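Notes from the back bench: the table that wouldn't add up

I've been putting off this month's item because I wanted to be able to tell you I'd finished with the Stadier manuscript, and I haven't, and I'm beginning to think I won't before the summer. So you're getting the half-finished version. Those of you who only read this newsletter for the book sales and the meeting dates can skip down now, with my blessing.

A little background for newer members. Stadier is the name we use for a small bound notebook of arithmetic that came into the library's local collection years ago in a box of farm papers. Stadier is the name on the flyleaf, and that's the whole of what we know about the person. The hand looks eighteenth century to me, the paper looks eighteenth century to people who know more than I do, and the contents are what used to be called a cyphering book – a copybook in which a student wrote out rules and worked examples, neatly, in ink, to keep for life. There were thousands of these once. They were the only math textbook most people ever owned, and they'd made it themselves.

Most of the pages are what you'd expect. Addition of money. Reduction, which meant turning yards into inches and pounds into pence and back again until your eyes crossed. The Rule of Three, direct and inverse. Barter. Tare and tret, which is a lovely pair of words for the business of knocking the weight of the barrel off the weight of the stuff inside it. Then a run of mensuration, mostly boards and casks and odd-shaped fields.

And then, 22 leaves in, there's the table.

It fills a full opening, left and right, and it has no heading. It's ruled in red, or what was once red, into 12 columns. The first column runs down in whole numbers. The rest are filled with figures of four and five digits, and at the foot of each column is a total, underlined twice. I first thought it was interest. Everybody thinks it's interest! If you show any historian of arithmetic an unlabeled table from a cyphering book, they will say "interest" before you've got the cover open, and most of the time they'll be right, so I spent a good part of the winter trying simple interest, compound interest, annuities, rebate, the lot. At five percent a couple of entries near the top agree beautifully and everything below them goes wandering off into the woods.

Then I tried casks. A gauger's table gives you the volume left in a barrel lying on its side when you know how deep the liquid is, and those tables have a shape to them – slow at the start, fast in the middle, slow again at the end. If you plot them you get a lazy S. I plotted column four of Stadier on graph paper at the kitchen table (pencil, the old way, I like to see it happen) and there was my lazy S, or a good deal of one. I was so pleased with myself that I made a pot of coffee at ten at night and was up until two.

The trouble is the totals. Why would anybody add up a gauging table? It makes no sense. The sum of all the part-volumes of a barrel isn't a thing you could ever want to know. It's like adding up all the times in a bus schedule. And yet there they are, underlined twice, in the same ink, and I've checked them until I can recite them. Ten of the totals are right. Two are wrong, and they're wrong in a way that bothers me, which I'll come to.

I wondered next whether the totals were a check. Copyists of tables did have ways of catching their own mistakes, and casting out nines was drilled into every schoolchild of the period, so a person who knew they were prone to slips might very well have added up each column in the original, added up each column in the copy, and compared. I do the same thing with my checkbook. If that's what's going on, then Stadier was copying from something, a printed book or another manuscript, and the totals belong to the copying and not to the math. That would be a nice little finding about how people worked, and I'd be happy to stop there.
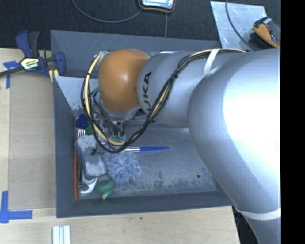
Ho wrote in after last month's issue to say that I'm giving the copyist too much credit, and that in his experience the totals in books like these are there because the master told the whole room to practice long addition and any column of figures would do. He's seen it done with the dates of kings. He also says that a student made to sum twelve columns of five-digit numbers would be very likely to cheat on a couple of them, and that I should look at the wrong ones with a more suspicious eye.

Well, I did, and I owe him a drink. The first wrong total is off by exactly nine hundred. That's a carrying mistake or a swapped pair of digits, and it's the sort of error that proves somebody was doing the work, since swapping neighboring digits always throws you off by some multiple of nine. (Try it with any number you like. It's a good one for grandchildren.) It also means that casting out nines would not have caught it, so if Stadier relied on that check, Stadier would have gone to bed content.

The second one is different. It isn't a multiple of nine out, it isn't a round number out, and I can't get to it by dropping a row or adding one twice. I tried leaving out each entry in turn. I tried leaving out pairs, with a spreadsheet, and got several pairs that nearly work and none that do. What I can say is that the total would be perfectly correct if one entry, two-thirds of the way down, had a 7 in place of a 1. And if you put a 7 there, my lazy S gets smoother.

You'll see why I sat up. If the total is right and the entry is wrong, the total can't have been worked from the column on the page. It was brought over from somewhere else, which is just what you'd expect from a copy of a table that already had its totals. A bored student adding up what was in front of them would have added in the 1. So I'm back to my copyist, with thanks to Ho for pushing me there by arguing the opposite. I expect he'll have something to say about that and I'll print it.

Against all this I should put the obvious objection, which is that a 1 and a 7 in this hand can look a great deal alike. I've been back to the notebook with a glass. Elsewhere the sevens have a firm little bar at the top and the ones have nothing, but ink fades and nibs skip, and the spot in question is close to the fold where everything is a bit rubbed. I lean toward a 1. On a darker afternoon I might lean the other way, and then the whole argument falls down and it's simply a column that was added up correctly.

A word about sources. If it's a copy, I'd dearly like to find what it was copied from. I've been through the gauging manuals I can get at, and the printed ones mostly take their cask at standard proportions and divide it into a hundred or a thousand parts. Stadier's first column doesn't do either. The steps look more like the marks on a real dipping rod, for a real barrel, in somebody's real cellar. There's a bundle in the county records called the Mukley accounts, which has to do with a cider press and a good many barrels, and which I've been told is in poor shape and mostly receipts. I've put in a request to see it. The dates might fit. I know perfectly well that cider in the same county proves nothing at all, but I'd feel foolish if I hadn't looked.

I should mention the other theory too, as it came up at the April meeting and got more support than mine did. This is that the table has nothing to do with casks and is a table of sines, scaled to some odd radius, and that the S shape is what you get from any decent stretch of a trigonometric table if you take it in the right form. There's something in it. The versed sine would give you a curve a lot like mine. The mensuration pages just before the table include a field worked with angles, so it wouldn't be out of place. What I can't get past is that the rows aren't evenly spaced in degrees or in anything like degrees, and a trig table that skips about like that would be a misery to use. But I've been wrong before in these pages, most famously about the sundial, so I'm keeping the graph paper out.

If you'd like to have a go yourselves, I've typed out all the columns as they stand, mistakes included, and I can send the sheet to anyone who asks. There's a paper copy in the Renix folder in the reading room as well, behind the slide rule catalogs. Please put it back where you found it. I've marked the doubtful digits with a dot, and I've left the doubtful 1 as a 1, so bear in mind that you're getting my opinion along with the numbers.

One request. Several of you have family cyphering books at home, I know you do, because you've waved them at me over the cookies. Would you look through them for any column of figures with a total that doesn't seem to be for anything? It needn't be casks. Weights, distances, moon's ages, whatever you've got. I'd like to know whether people did this as a habit or whether I've built a castle on one rubbed page. A note of what the table is and whether the total comes out right would be plenty, and I'm happy to do the adding.

Next time I'll have been to see the Mukley bundle, weather and the records office permitting, and I still owe you the second half of the piece on finger reckoning, which is written but needs drawings of hands, and mine all look like bunches of carrots.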